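Fatero travel mahjong set: tiles short after repack, box lid will not close
Ticket 4000
Status: open
Product: Fatero mini set, clear storage box
Opened by: Transtead games desk

The set was returned from loan with the lid resting proud of the rim at one corner. The contents list gives 95 as the minimum tile count for the reduced game. Last count in October was in order. 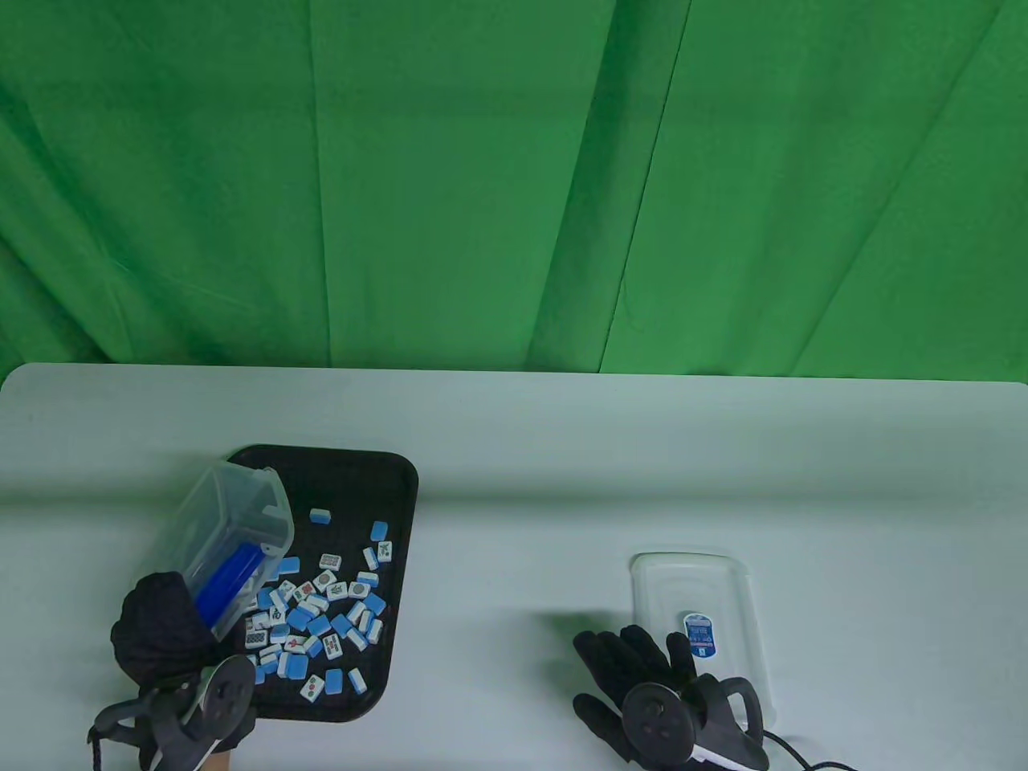
The count is done by tipping the box out in stages and sorting by suit. Pouring the lot in one go puts tiles on the floor. A black tray with a raised rim is used for this, and the tiles are left in the box until the first batch has been cleared. Result of first count: 25 dots, which is short. Second count gave the same.

Refilled in no set order and tried the lid again. Same corner stands up.

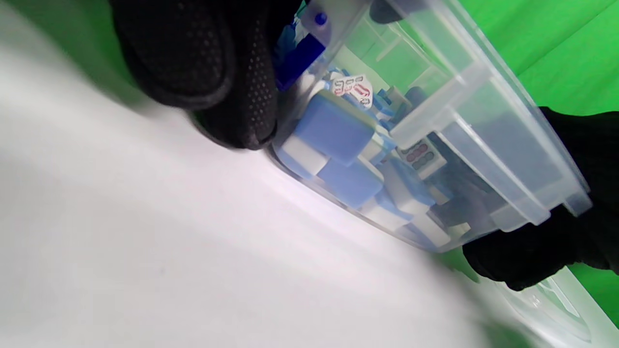

Aurelia Dinu replied that the Doolan lid and the Fatero lid look alike but differ at the corners, and asked for the part number moulded inside ours. She would not order replacement tiles until the other boxes had been searched.

Part number checked: it is a Doolan lid. Swapped with the one on the shelf and it now closes, with the tiles inside left in a jumble as they fell.

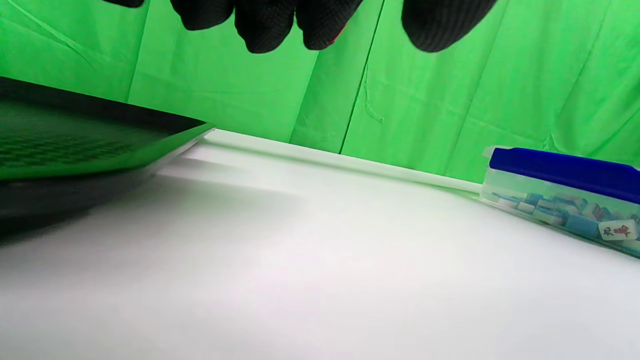 The missing dots are still outstanding. The Cirkari box has been searched with no result; the Doolan box is on loan. Leave this ticket open until it is back.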